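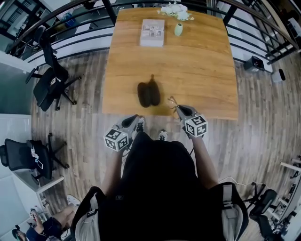

Packet loss on the wireless network at Villa, ground floor, work room only. Clients stay associated and show full signal, but traffic stalls for several seconds at a time and then resumes. Video calls freeze, file copies to the local share pause and sometimes fail, and remote sessions have to be reopened. The fault was first noticed in late February. All readings in this ticket were taken with the laptop on the wooden table with the honey-brown grain unless the entry says otherwise, so that the distance to the access point is the same from one test to the next.

Opened: Tuesday, April 3, 2018
Site: Villa
Priority: normal
Status: resolved, left open for monitoring

Equipment
Access points: Narnier, ceiling mounted, one in the work room and one in the hallway
Switch: Jutero, powers both access points over the data cable
Controller: Zernavo, running on the small server in the utility closet
Firmware: current on all three at time of opening. The switch was updated in February, the access points before that.

Already done before opening
Restarted the access points.
Restarted the switch.
Moved the work room access point to a different channel in both bands.
Forgot and rejoined the network on two laptops and one phone. No change on any of them.

Entry, first test
Ran a continuous ping from the laptop to the gateway, 2,000 packets, over wireless. 217 lost. The losses are not spread evenly. They come in runs, with clean stretches in between that can last several minutes. Reply times are normal right up to the start of a run, and the first replies after it are normal too. That does not look like interference, where I would expect slow replies and retries before anything is dropped.

Repeated from the hallway on the other access point. No loss. Same laptop, same driver, same network name.

Entry, radio checks
Scanned both bands from the work room. Neighboring networks are present but weak. Noise floor is unremarkable. Retry rate reported by Zernavo for the work room access point is low and does not rise during a stall. Turned off band steering, no change. Turned off the lower band altogether, no change. Put both back.

Client roaming ruled out. The association log shows the laptop staying on the same access point through every stall, with no reauthentication.

Entry, wired check
Pinged the management address of the work room access point from the server, which is wired to the same switch. The same runs of loss appear. So the radio side is not involved and the problem sits between the switch and the access point. I should have done this first.

Switch port counters: no CRC errors, no collisions, link negotiated at gigabit, full duplex. The power draw on the port is steady. The port log does not record a link down event at any point.

Uploaded the Zernavo support bundle and the port counters to the vendor's ticket system, with the ping output attached as text.

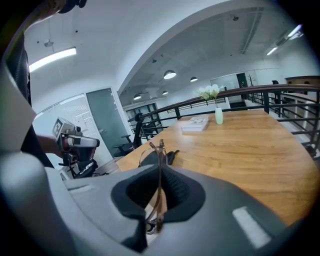
Narnier support answered that steady power and a clean error counter do not rule out the cable, and asked for the two access points to be swapped before anything else was changed. They also wanted to know whether energy saving was enabled on the switch port, and whether the controller had been allowed to push its own port profile after the February update.

Entry, swap
Swapped the two access points. The loss stayed in the work room. The unit that had been in the work room now runs clean in the hallway. Hardware fault in the access point ruled out.

Entry, cable
The work room run is longer than the hallway run and goes through a wall plate. Replaced the patch cord at the switch end and bypassed the wall plate with a direct cord. Short test of 200 packets, all returned, which I took as a fix and noted as such. It was not. A longer test run later the same evening showed the usual pattern. A test of 200 is too short to catch a run of loss when the clean stretches last for minutes. Every test after this point uses the full 2,000.

Patch cord left in place. Wall plate reconnected.

Entry, switch port
Jutero enables energy saving on copper ports by default from the February firmware onward on this switch. It was off before. The release notes list it under changed defaults, one line, near the end. The hallway port had an older manual override and kept it through the update. The work room port was on the stock profile and took the new default.

Disabled energy saving on the work room port. Ran the wired test against the access point, no loss. Ran the wireless test from the table, no loss. Reenabled it as a check and the runs of loss came back within a few minutes. Disabled it again.

Entry, setting does not persist
Loss returned the next morning. Energy saving was back on. Zernavo rewrites port profiles on its nightly sync, and the stock profile carries the new default. A change made in the switch's own web page is therefore kept only until the next sync.

Workaround: in Zernavo, make a copy of the stock port profile, turn energy saving off in the copy, assign the copy to every port that feeds an access point, then force a sync. Do not edit the stock profile itself. It accepts the edit and shows it as saved, but the value reverts when the controller restarts.

Assigned the copied profile to both access point ports. The old manual override on the hallway port has been removed so that the two are configured the same way.

Entry, after workaround
Two nightly syncs have passed. Setting held both times. Full test repeated in the work room each morning, wired and wireless, no loss. File copies to the share complete at normal speed.

Open items
Ask Narnier whether the access point's Ethernet driver is expected to handle energy saving on a long run. The hallway run is short and was never tested with it on, so cable length is a guess.
Report the stock profile revert to Zernavo as a separate ticket.
Check the port profile again after the next switch firmware.
Label the work room patch cord at the switch end.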